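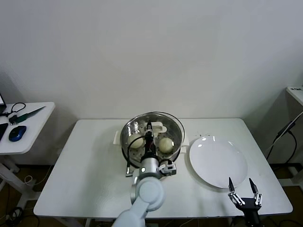

Rosten, July

Tullereo Bench Service: frequently asked questions

These answers cover the two-arm bench kit and the task set-up service supplied with it. Prices and lead times are in the separate schedule, which Esperanza Whitlock's office sends out on request.

What is supplied?

Two arms with two-finger grippers, a wrist camera for each arm, a control box, cabling, mounting brackets and a licence for the Emby task software. The table is not supplied. Customers normally use one they already own, provided it meets the load and stiffness figures in the site sheet.

What does the set-up service add?

An engineer visits, fixes the arms, checks the cameras and prepares one agreed task to the point where it can be run from the Emby menu. Further tasks can be ordered singly or taught by the customer's own staff after the training day.

Which kitchen tasks are on the current list?

Placing buns on a steamer tray, moving buns from the tray to a plate, and lifting or replacing a pot lid by its handle. Tasks involving knives, hot oil or open flame are not offered. Pouring is under test at Kincaid and has no release date.

Can the gripper hold soft food without marking it?

In most cases. Closing force is set per task, and the gripper stops on contact force or on finger width, whichever comes first. Smooth, domed buns of even size are the easiest item on the list. Very fresh or sticky dough should be tried by hand-guiding the arm first. The fingertips on the standard kit are not food-grade. Anything that will be eaten needs the covered fingertip set, ordered separately.

Does the pot have to be a particular make?

No. The pot must have a flat, stable base and must not move when pushed lightly from the side. A steel interior reflects light strongly, and this can upset the depth reading near the rim. Jeptoo Kaijage's set-up note recommends teaching the approach from directly above the tray and keeping the fingers clear of the wall on the way down.

Can the arms work over a pot that is switched on?

The arms can reach over a heated pot for short periods, but the wrist camera is not sealed against steam. Steam on the lens will stop the task with error 12. Switch the heat off before the lid is lifted and allow the steam to clear.

How are glass lids handled?

By the handle only. The software does not try to find the edge of clear glass. A lid with a loop handle can be gripped across the loop, with one finger on either side. 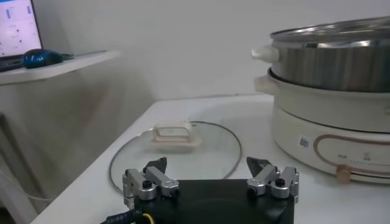
A lid with a round knob needs the wider fingertips and a slower lift. The lid should be put down flat and fully on the table, where the wrist camera has a clear view of the handle before the next pick. If the handle is pale and the table is also pale, raise the contrast setting in Emby to 3. Most failed picks reported to us in this task were traced to that setting being left at its default.

Can the arms turn the control knob on an appliance?

Not as a supported task. Mortimer Yazzie has trial settings for rotary knobs and can release them to customers who accept that they are untested outside our own workshop. Touch controls are not supported.

What reach should we allow for?

The standard layout needs a clear table length of 1820 mm. Pots and plates should sit within the marked working area on the layout sheet. Items placed beyond it may still be reached, but the arm will be close to full stretch and placing accuracy falls.

Where should the laptop go?

On a shelf or side table outside the working area, within cable length of the control box. It must not stand on the same table as the arms, as the stop key should be reachable without leaning across them. Route spare cable behind the table and clip it at the wrist with enough slack for a full turn.

How long does a task take to teach?

A single pick and place normally takes one morning, including checks. Lid tasks usually take a full day. These figures assume the same pot, tray and plate will be used afterwards. A change of pot means repeating the approach points but leaves the rest of the task as it was.

Is a guard needed?

The arms run with limited speed and force, but the customer must carry out a risk assessment for the finished task. Tavion Kasprzak can supply the force data needed for it.

What is the warranty?

Arms and control box, 2 years. Fingertips and wrist cables count as wearing parts and are not covered. Claims go to Rosalind Brannigan at the service desk, quoting the serial number on the control box.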